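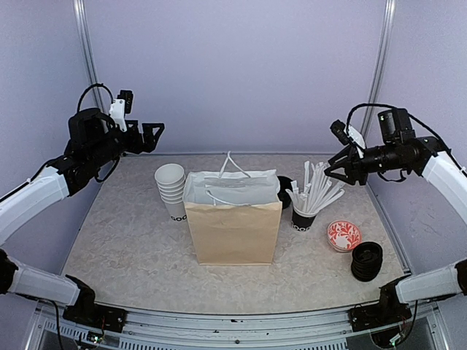
*Paper cups and a paper bag, with a white plastic bag in the top.*

**Ticket: Austra Org profile, wrong height and two different birthplaces**
Opened: 15 Jul 2020
Opened by: Sigita Mets, profile editor
Site: Viltlow (actor biographies)
Status: Closed

**What I reported**

Hello all! I've been tidying the Austra Org page because she has just been cast in *Ballel* and people are suddenly looking her up, which is lovely to see after so many years of her playing the neighbour or the nurse. I put in her early theatre work, the radio plays and a proper filmography at last. Then I pressed preview and the facts box at the top had gone odd.

- Height in the text says 5 feet 3 inches. Height in the box is taller, and the metric figure is taller again than it should be.
- Birthplace in the text says Lunde. The box says Wonum, where her agency is.
- Her age is blank, although her birthday is filled in.

I tried saving again, logging out, and a different browser. Same result every time. The portrait and the list of films are fine.

**First look**

Thanks for such a clear report! I opened the page and got the same box you did. The text of the biography is stored separately from the box, so your writing is safe and you can carry on with it while I dig.

The height was the easy one to spot. The form has a single field for height, and you (quite sensibly) typed 5.3. The box reads that as a decimal, so it thinks she is five and three tenths of a foot tall, then works out the centimetres from that. I changed the entry to 5 ft 3 in and the box came right straight away.

**Sigita again**

Brilliant, that works for me too! I have to confess I've been typing heights with a dot since January, when I started on the soap opera casts. I'd guess there are plenty more like this. Could you search for them? I'm very happy to correct them by hand, I've got the cast books out anyway.

Birthplace is still Wonum after a refresh.

**Second look**

I searched for heights with a dot and found 70 profiles. The list is in your editor's inbox, sorted by surname. Please don't fix them in one go with find and replace, as a few are in metres and the dot is correct there. I nearly did that myself and stopped just in time.

On the birthplace: the box takes the first place name linked on the page. Her old biography opened with Lunde. Your new one opens with the agency, and that has a link to Wonum, so the box picked it up. There's a field called "Place of birth (fixed)" under the advanced tab which overrides this. I typed Lunde in it and saved.

**Sigita again**

Lunde is showing! And I never knew there was an advanced tab, there's so much in it! I've found a spot for stage names and one for languages spoken, and she does have several of those, so that's my evening sorted.

Only the age to go now.
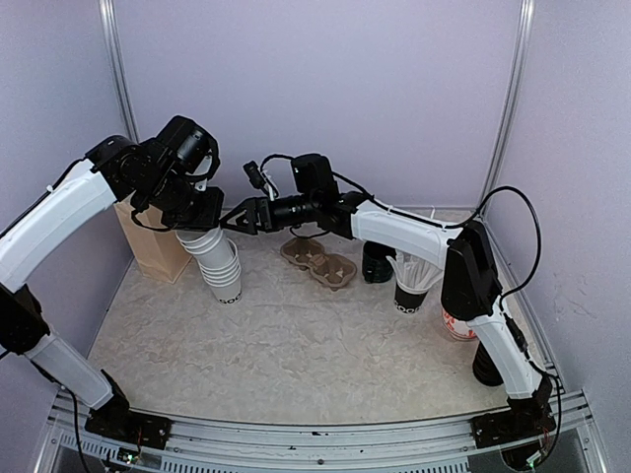
Why is the age blank when the birthday has been entered?

The age is only worked out if day, month and year are all in the birthday field, and this entry has the year missing.

**Third look**

I checked the page history and the year was taken out by an earlier editor, who left a note saying that two newspaper interviews gave different ones. I haven't put either back. The box will stay blank until we have something firmer, and I'd prefer that to a guess on a page that's getting this many visitors.

**Sigita again**

Quite right, and I'm glad someone left a note! I'd seen the two interviews and simply picked the one I liked better for my draft, so I've taken that sentence out as well. I've written to the theatre in Lunde to ask if they still have the programme from her first season, as they used to print a little biography of each player at the back.

Heights: I've done the first three letters of the alphabet from the list. Two of the people in it turned out to be the same actor under a married name, so I've asked for those pages to be merged in a separate ticket.

**Closing note**

Height and birthplace fixed. Age left blank on purpose, see page history. The hint beside the height field now reads "feet and inches, for example 5 ft 3 in". Please open a new ticket if the theatre writes back, and put a scan of the programme with it if they send one.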